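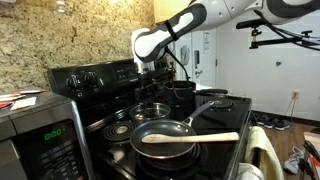 From: Aliki Stergiou
To: Wemirside Tenants' List
Date: 11 Jan 2025
Subject: Re: Heating charge for the shared blocks

Dear all,

I am replying on behalf of the Wemirside office to the message from Mr Hettiarachchi, which is quoted below for those who joined the list after it was sent.

> The statement delivered to Toltham Court this week shows a heating charge of £236 for the half year. Last year's charge for the same period was £118. No change of tariff was announced, and the radiators in the stairwell have been off since September. Could the office please say how the figure was reached, and whether those of us who pay by standing order should alter the amount now or wait?
>
> Sunil Hettiarachchi
> Toltham Court

The figure of £236 is wrong for most households in Toltham Court. The boiler house serves two blocks, Toltham Court and Kanness House, and the cost of fuel is divided between them according to the meter on each supply pipe. The Kanness House meter was replaced in September. When the statements were prepared, the closing reading from the old meter was left out, and the fuel used by Kanness House before the change was charged to Toltham Court.

Mr Jayawardena has checked the readings against the fuel invoices. The new meter was fitted with an opening reading of 1148, and this has now been entered correctly. Corrected statements will be sent to both blocks by post. Residents of Kanness House should expect their charge to rise, and the office regrets that they were given a lower figure in the first instance.

On the matter of standing orders, please make no change until the corrected statement has reached you. Any household that has already paid the higher amount may choose between a refund and a credit against the next half year. Requests for a refund should be made in writing to Afroza Mollah and should give the flat number and the date of payment. Tenants who receive help with their heating costs should keep both statements.

The stairwell radiators are a separate question. They were turned off while a leaking valve on the second landing was dealt with, and the contractor, Szabo, has quoted for a replacement. Rajitha Khan has asked for a date for the work and will write to the list when one is agreed. Fuel for the stairwells is paid from the general service charge and does not form part of the household figure.

Three tenants have also asked to see the meter readings for themselves. These are held at the office and may be read there on request – copies can be made for anyone unable to attend.

Yours faithfully,

Aliki Stergiou
Wemirside office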